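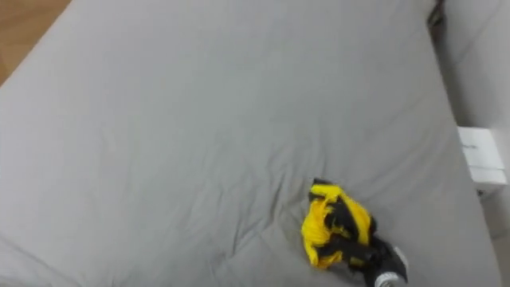 Fitted sheets for a deep mattress, how many pockets sizes before I give up?

Flerton Home Board > Bedroom and Linens
Started April 2024

casimiro_a
We replaced our mattress and none of our old sheets fit. The mattress is 14 inches and with the topper it comes to a little under 16. I've bought two sets so far. The first said "deep pocket" on the package with no number anywhere, and the corner by the wall popped off every night. The second said "up to 16 inches" and it fit until I washed it. Now it goes on if my wife and I both pull, and by morning one corner is off again.

I don't want to spend a fortune. I want gray or white, cotton if possible, and something that stays on. My wife Begoñe sleeps hot so no flannel and no microfiber. What are people using?

vbarroso
Buy for two inches more than you measure. Cotton shrinks, and it shrinks most in length, so a 16 inch pocket on a 16 inch bed is going to be tight after the first hot wash. I have a 13 inch mattress with a 2 inch topper and I use sheets marked 18. There's a little slack to tuck under and they stay put.

Also check that the elastic goes all the way around. The cheap ones only have it at the corners.

figueroa_dem
I disagree with sizing up. I did that and ended up with a sheet that moved all night. You wake up on a pile of folds. A sheet that's too big is as bad as one that's too small, it just annoys you in a different place.

What worked for me was washing in cold and taking them out of the dryer early. I've had the same 16 inch set for three years on a 15 and a half inch bed.

vbarroso
Two inches over isn't "too big." If yours moved that much I'd guess it was sateen or the elastic was shot. Percale has more grip against a mattress pad.

figueroa_dem
It was percale. New, out of the bag.

amparo_stitches
I do alterations and I've resewn a lot of these, so here is what I see. The elastic fails before the cloth does, nearly always. Dryer heat kills it. Once it's gone the sheet will creep no matter what size you bought. If you turn the hem over and stretch it and you hear crackling, the rubber is dead.

You can replace it. Pick a spot on the hem, open a couple of inches of stitching, pin the new elastic to the end of the old one, and pull the old one out so the new one follows it through. That only works if the elastic floats in a casing. On a lot of newer sheets it's sewn directly to the edge and you have to cut it off and start over, and at that point most people should buy a new sheet.

For a queen I use 3/8 inch braided and I don't stretch it all the way when I cut it.

casimiro_a
Thanks. I checked ours and it's only elastic at the corners on the first set. Second set has it all around but it's sewn right to the edge.

Does anybody have a brand? I looked at the Plakthorpe ones because they list the pocket depth after washing, which I haven't seen anyone else do.

gatmont_renter
I have the Plakthorpe percale. Had it since last June. It's fine. Crisp at first, almost like paper, then it softened up by the fourth or fifth wash. It does wrinkle. If you care about wrinkles you won't like it. I pull it straight in the morning and it still has creases across the part where I sleep.

The depth is accurate. I measured mine at 17 inches after drying and the label says 17.

vbarroso
All percale wrinkles. Take it out of the dryer while it's a little damp and put it right on the bed, and most of it pulls out as it dries.

oldhousepaul
Don't put damp sheets on a mattress, especially memory foam. That's how you get mildew. My sister lost a nearly new mattress that way.

vbarroso
A little damp, not wet. With the fan on it's dry in twenty minutes. And you leave the top of the bed open while it dries, you don't make it up.

oldhousepaul
I still wouldn't.

amparo_stitches
I'm with Paul on foam. On a spring mattress with a cotton pad I wouldn't worry as much.

dt_nightshift
What about thread count? The one I'm looking at says 615 and it's cheaper than the 300 one from the same store. That seems backwards.

amparo_stitches
Ignore 615. They get there by twisting thin plies together and counting each one. A good 300 single ply is a better sheet and it breathes more, which matters to the original poster if his wife runs hot. I had a customer bring me a set marked 1,216 and you could nearly see through it.

dt_nightshift
OK, so I'll go with the 300.

figueroa_dem
Agree with that at least. Thread count is a sales number.

gatmont_renter
For what it's worth the Plakthorpe doesn't print a thread count on the label at all. I asked them by email and they said 300.

linda_in_back
Has anyone mentioned sheet straps? I use the kind that run corner to corner underneath, in an X. They cost less than a new set of sheets. It's a pain to put them on the first time because you have to lift the mattress, but after that you only unclip the corners on wash day.

casimiro_a
I tried the short ones that go across each corner. The clips left little holes.

linda_in_back
Metal clips or plastic? The metal ones with teeth did that to mine. The plastic button kind don't.

casimiro_a
Metal with teeth.

oldhousepaul
Question nobody asked, but are you putting it on the right way? Label goes at the bottom right on most sets, but some makers put it top left. My wife and I had ours on sideways for a month. On a queen it's close enough that it'll go on, and then it pops off.

casimiro_a
I just went and looked. Label is on the bottom right, so it's on correctly. I'll admit I had to look up which way it was supposed to go.

vbarroso
I sew a piece of red thread into the top left corner of all of mine. Takes a minute.

casimiro_a
Update. I ordered the Plakthorpe percale in gray with the 17 inch pocket, which is between what Vega and Demetrio said to do. Washed it cold and dried it on low. I put it on by myself, with no help. It has been on for nine nights and all four corners are still down. It does have some creases. Begoñe says it's cooler than the old ones. I'm keeping the receipt for a while anyway.

Anyone near Gatmont who wants a queen set, washed once, for a mattress 14 inches or less, send me a message. White. Free if you pick it up.

dt_nightshift
Message sent.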